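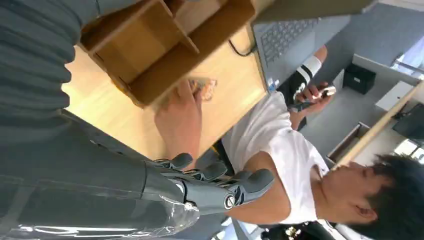

Prastimeo Releases Handoff Library to Keep Design Files and Front-End Code in Agreement

Hendildale, 2026-04-25. Prastimeo, a maker of tools for product design teams, today announced the general release of Handoff Library. The new product keeps the components in a design file connected with the components that developers use in the real application. It is available today for all paid plans, and teams on the free plan can use it with up to 300 components.

Handoff Library reads the component names, properties and color values of a project and compares them with the design file. When the two do not agree, it shows the difference to the designer and to the developer in the same list. Each person can accept the change, refuse it, or leave a comment for the other one. Nothing is changed in the code or in the design before a person has accepted it.

"Our customers were telling us the same story in many versions," said Yaneth Condori, head of product at Prastimeo. "A designer changes the space inside a button in spring, and in autumn the old button is still in the application. Both people did their work well. The information was only in the wrong place."

What Is New in This Release

The most requested function during the test period was support for design tokens with more than one theme. Handoff Library now accepts light, dark and high contrast themes in one project, and a team can add its own themes with any name it likes. If a token exists in one theme and is missing in another, the list marks it before the next export.

The second new function is the reading of states. Earlier versions compared only the normal state of a component. The released version compares also hover, focus, disabled and error states. The focus state received special attention from the development team, as it is often forgotten in the design file and then decided by the developer alone, sometimes late in the project.

There is also a change log which can be exported as a plain text file or as a table. The log says who accepted a change, on which day, and in which version of the library. Teams who must keep records for accessibility reviews asked for this during the test period.

Experience from the Test Period

The test version was opened in October to a group of invited companies. One of them was Giruvholm, a firm which builds booking software for small hotels. Its design system has more than 1,000 icons and components, many of them made by people who have left the company since then.

"We were a little afraid of the first comparison, and we were right to be afraid," said Wilson Ospina, lead designer at Giruvholm. "The list was very long. But after we closed the old items, the list became short, and now we look at it on Monday morning with coffee. My wish for the next version is a better search inside the comments."

Fredy Llanos, a front-end developer in the same team, explained that the work between the two groups has become calmer. "Before, I received a screenshot with a red arrow. Now I receive the name of the property and the two values. I can answer in one minute if it is a mistake or if we did it with intention."

The design studio Cárdenas also took part in the test. The studio works for several clients at the same time and keeps a separate library for each of them. After its comments, Prastimeo added a switch for workspaces, so a user does not need to sign out in order to change from one client to another.

Technical Information

Handoff Library works with projects written in React, Vue and plain web components. The connection is made with a small package that is installed in the repository of the team. The package reads the component files and sends only names, properties and values to Prastimeo. Source code stays in the repository.

"We discussed this point for a long time," said Duván Bedoya, who leads the engineering team. "To send everything would have been easier for us. Many security departments would say no to that, and I would say no also."

The package can run by hand or as a step in an automatic build. The documentation has instructions for both ways, together with 2 sample projects that can be copied. Support for native mobile components is in development. Prastimeo has not set a date for it.

Price and Availability

Handoff Library is included in the Team and Company plans without extra cost. Customers who used the test version do not need to install again, but they should update the package before they turn on the new themes. Existing comments and accepted changes are kept.

About Prastimeo

Prastimeo makes software for designers and developers who work on the same product. Its office is in Hendildale. Besides Handoff Library, the company offers a prototyping editor and a tool for usability tests with recorded sessions.

Press Contact

Fredy Lozano
Communications, Prastimeo
Screenshots and the company logo can be requested from the press office.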